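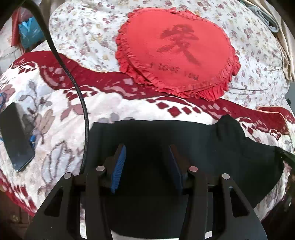

A red heart-shaped cushion cover and some plain black fabric on patterned textiles.

Spare Bedding Exchange: What We Learned in the First Winter

Dear neighbors,

Many of you asked me to write a little about the bedding exchange, so I will try. It began last winter with one message on the Sturkside residents' board. Sandamali Amarasinghe had moved here with two suitcases and she asked if anybody could lend her a warm blanket until her boxes arrived. By the evening she had received offers from 25 homes. She took one blanket and wrote a very kind thank-you to all the others.

After this, Kai-wen Tu and I were thinking that there must be a lot of bedding sleeping in our closets. My mother always kept a full set for guests, and another set for the guests of the guests. I do the same, and I have a small apartment. So we asked for the use of the meeting room on the ground floor, every Thursday from seven in the evening, and we opened the exchange.

The rules are simple. You bring something clean, and you may take something home. It does not need to be the same kind of thing. A pillowcase can become a quilt, and we do not keep points. If you have nothing to bring, please come anyway. Over 101 pieces have found a new home so far, and most of them were sheets and cushion covers.

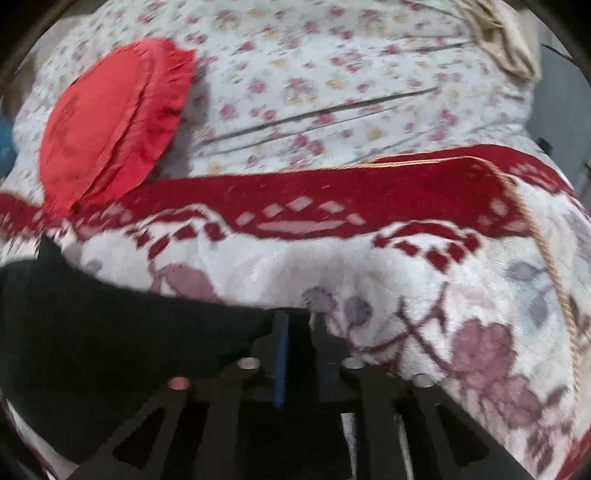

Some things we did not expect. The first is the question of sizes. Many of us come from different countries, and a "double" sheet from one place does not fit a "double" mattress from another place. Ching-wen Yeh made a long paper ruler and taped it on the wall, and now every sheet is measured at the door. Please write the length and the width on a piece of paper and pin it to the corner. It saves much time for the people who are folding.

The second is the smell of storage. A blanket which stayed in a plastic bag for several years needs fresh air, also if it was washed before. Hsin-yi Ho recommends to hang it outside for a full dry day, turn it once, and only then bring it. She learned this from her grandmother and I believe her, because my own blanket was refused by her at the first meeting. I was a little ashamed, but she was right.

The third is more serious. We cannot accept electric blankets, and we cannot accept pillows that were used. I know that some of you were disappointed about the pillows. New pillows in their package are welcome, and empty cushion covers are always welcome, with or without a zipper.

In March we would like to start a mending table. Tsung-han Lai has offered his sewing machine and 2 boxes of thread in many colors. He can repair a torn seam while you wait, but he asks me to say that he does not shorten curtains. If you know how to sew by hand, even only a straight line, we would be very glad to have you next to him.

We also need shelves. The room at Sturkside must be empty again at nine, and carrying everything up and down is hard for the back. If your family has a cabinet that closes, please tell Kai-wen. He has a cart and can come to pick it up after work.

The door is open until 30 minutes before we close, so please do not come at the last moment with three bags, as I did myself in January.

With warm greetings from the folding table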